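Counting demonstrations is the easy part

Print | E-mail
28/07/2023
Reading time: 6 minutes

Solange Rolland has been asked the same question at every meeting since May, and she is tired of it. How many examples have you got?

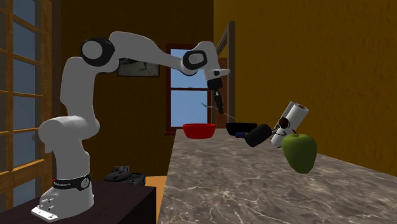

"People want a number they can put on a slide," she says. "I can give them one. It won't tell them whether the arm can clear a kitchen counter."

Rolland runs data collection at Pelwood, a small firm that is trying to teach a robot arm to put things away in kitchens. Most of her examples come from simulation. An operator sits at a desk with a hand controller, steers a rendered arm over a rendered worktop, picks up an apple or a roll of kitchen paper, and puts it in a bowl. The software records every joint angle along the way. Then the objects are scattered again and the operator has another go.

I had come expecting a sales pitch. The company's website talks about "limitless experience", a phrase Rolland says she asked to have taken down and which was still there when I checked this morning.

"It isn't limitless. It's a person in a chair," she says. "After 20 minutes they get sloppy. They take the short way round, they clip the rim of the bowl, they nudge things over to make the grab easier. All of that goes into the recordings. The learner doesn't know which bits you meant."

Her team throws a lot away. Of every 100 recordings, she says, over 20 are binned at the first check, and more go later once someone has watched them at full speed. She would like to bin more. The pressure runs the other way, and she does not pretend otherwise.

What about the simulator itself? Pelwood uses one called Zanis, with a set of kitchens bought in from a supplier, Michailidis. Rolland is polite about both, up to a point.

"The kitchens look lovely. Marble, nice windows, pictures on the wall. I don't need lovely. I need an apple that sits on the worktop like an apple." Objects are dropped in from a small height at the start of each run, and settle however the physics engine decides. Sometimes one shudders for a bit, or slides off as though the counter had been buttered. "If you start recording before it's all come to rest, you've taught the arm that fruit hovers. We did that for eight days before anyone spotted it."

Eight days of work, all of it deleted?

"Most of it. There was a discussion." She leaves it there.

Odette Renaud, who trains the models at the other end of the corridor, takes a sunnier view. She joined us halfway through, carrying a laptop she never opened. In her opinion a few bad recordings do little harm provided there are enough good ones, and the variety you get from simulation is worth the mess. Change the wall colour, swap the bowls, move the light, and you have a kitchen the arm has never seen.

"You can't repaint a real kitchen six times before lunch," Renaud says.

"You've got six colours and one way of picking up the apple," says Rolland.

It is plainly an old argument. Renaud's answer is that different operators bring different habits, and that Plorkel, the in-house tool that shares out the tasks, now rotates people between scenes. Rolland's answer is that they all sat through the same training session and were all taught by her.

I asked them both what happens when a model raised on this material is put in charge of a real arm. Renaud said the results were "encouraging". I asked for a figure, and she said they were still deciding how to measure it. Does a dropped apple count as a failure if the arm picks it up again? What if a person has to move the bowl?

Rolland was blunter. "It does well on the things that look like what we showed it. Give it a bowl that's a bit deeper and it dithers. I've stood there and watched it dither."

She is not against simulation, she says, and gets annoyed when colleagues assume she is. It is cheap, nothing breaks, and a new operator can make every mistake going without bending a finger on the gripper. Her complaint is with the sums – the habit of treating an hour in Zanis as equal to an hour with a real arm, and adding the two together.

"Keep two columns," she says. "That's all I've asked for. Two columns."

Renaud said the two columns were coming in the next version of Plorkel. Rolland said that was what she had been told in May.

Print this page | E-mail to a colleague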